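La varianza

El informe constaba de cuatro secciones y a Chae-won Ra le faltaba la tercera. Las dos primeras, planteamiento y montaje, las había redactado en agosto. La cuarta, conclusiones, la había redactado también en agosto, antes de disponer de los datos, y llevaba desde entonces corrigiéndole los tiempos verbales.

El método se llamaba Husero en el código y «reinicio por incertidumbre» en el texto. Consistía en lo siguiente. La política que gobernaba los dos brazos emitía una secuencia de acciones y, junto a ella, una estimación de su propia varianza. Cuando la varianza superaba un umbral, los brazos abandonaban el pliegue, soltaban la tela y volvían a empezar desde la última configuración conocida. El umbral se fijaba a mano. Gullik, que había escrito el planificador y compartía despacho con ella, sostenía que fijar algo a mano era una forma de no saberlo. Ra sostenía que el umbral era un parámetro.

El conjunto de entrenamiento tenía 3118 demostraciones teleoperadas. De ellas, 1031 correspondían a prendas de manga corta. Soomro había grabado casi todas las de manga corta y tenía la costumbre, visible en las trayectorias, de alisar el bajo con la pinza derecha antes de cerrar el pliegue. La política había heredado la costumbre. También la aplicaba a las toallas, que no tienen bajo.

El 11 de septiembre de 2019 Ra cerró la puerta del laboratorio a las ocho de la mañana y lanzó la serie de evaluación. Serían 444 ensayos, repartidos entre las condiciones con reinicio y sin reinicio, con el orden aleatorizado por una semilla que había elegido Presard. Presard dirigía el grupo y elegía las semillas. No delegaba ninguna otra cosa que pudiera hacer un generador.

Los primeros ensayos transcurrieron sin incidencias. Ra anotaba en la hoja el número, la condición, el resultado y una observación opcional. En la columna de observaciones escribió «ninguna» hasta que dejó de escribirlo.

En la condición sin reinicio, los brazos completaban la secuencia con independencia del estado de la tela. El resultado era a veces un rectángulo y a veces una prenda desordenada de un modo meticuloso, con todos los movimientos correctos ejecutados en un lugar donde la tela ya no estaba. En la condición con reinicio, los brazos se detenían. La detención duraba lo que tardaba el planificador en devolver una trayectoria. Ra había medido ese intervalo en el banco de pruebas y figuraba en la segunda sección.
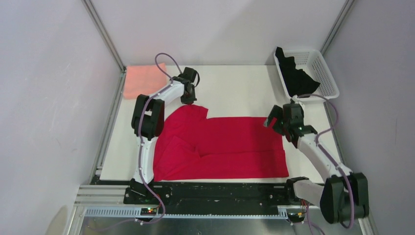
Fig. 3. Celda de plegado durante la evaluación. Tela roja en el centro de la superficie; los dos brazos están montados sobre el riel delantero.

En uno de los ensayos de la tarde la detención fue más larga. La varianza estaba por encima del umbral, el reinicio se había disparado y el planificador había devuelto una trayectoria válida. Los brazos no la ejecutaban. Ra consultó el registro. La estimación oscilaba alrededor del umbral con una amplitud pequeña: subía, se ordenaba soltar; bajaba, se ordenaba continuar. Cada orden cancelaba la anterior antes de que llegara a los motores.

El protocolo contemplaba el caso. Transcurridos diez minutos sin desplazamiento, el ensayo se declaraba nulo y se repetía al final de la serie.

Ra se sentó. La curva de la varianza avanzaba por la pantalla de derecha a izquierda y tenía una regularidad que en otro contexto habría llamado respiratoria. Tachó mentalmente el adjetivo. Abrió la hoja y, en la columna de observaciones, escribió: «histéresis insuficiente». Era correcto. Bastaba con dos umbrales, uno para detenerse y otro más bajo para reanudar, y la oscilación desaparecería. Gullik lo había propuesto en agosto. Ella había contestado que duplicaba el número de parámetros.

A los siete minutos entró Soomro a buscar un cargador. Miró la celda.

—¿Se ha colgado?

—No. Está por debajo de la frecuencia de conmutación.

—Yo ahí alisaba —dijo Soomro—. Cuando no sabía por dónde seguir, alisaba el bajo. Se ganaba tiempo.

Ra le preguntó si eso constaba en las instrucciones de teleoperación.

—No. Las instrucciones decían que no paráramos.

Encontró el cargador debajo de una bandeja y se fue.

Ra buscó en el conjunto de entrenamiento los segmentos de alisado y los cruzó con la estimación de varianza, calculada a posteriori. Era una consulta de pocas líneas. Los segmentos coincidían con los máximos. La política había aprendido el gesto de la duda y no la duda, y después ella le había añadido la duda por separado, en forma de umbral, y ahora tenía las dos cosas y no se movía.

El contador llegó a diez minutos y el sistema declaró nulo el ensayo. Los brazos recuperaron la posición inicial. Ra recolocó la tela según la plantilla, verificó la presión de las pinzas y autorizó el siguiente.

Terminó la serie de madrugada. La tasa de éxito con reinicio era superior a la de la condición de control y la diferencia era significativa, de modo que las conclusiones redactadas en agosto seguían siendo verdaderas. Solo hubo que cambiar un futuro por un pretérito. Redactó la tercera sección de un tirón. Dedicó a los ensayos nulos una nota al pie en la que proponía, como trabajo futuro, un segundo umbral, y atribuyó la sugerencia a Gullik.

Releyó el párrafo sobre los datos. Decía: «Los operadores ejecutaron la tarea de forma continua». Dejó el cursor al final de la frase. Añadió «salvo» y lo borró. Volvió a añadirlo. En el archivo de cambios, que guardaba cada edición con su hora, la palabra aparece y desaparece durante nueve minutos.

Contacto: redacción de la revista | © Todos los derechos reservados | Volver arriba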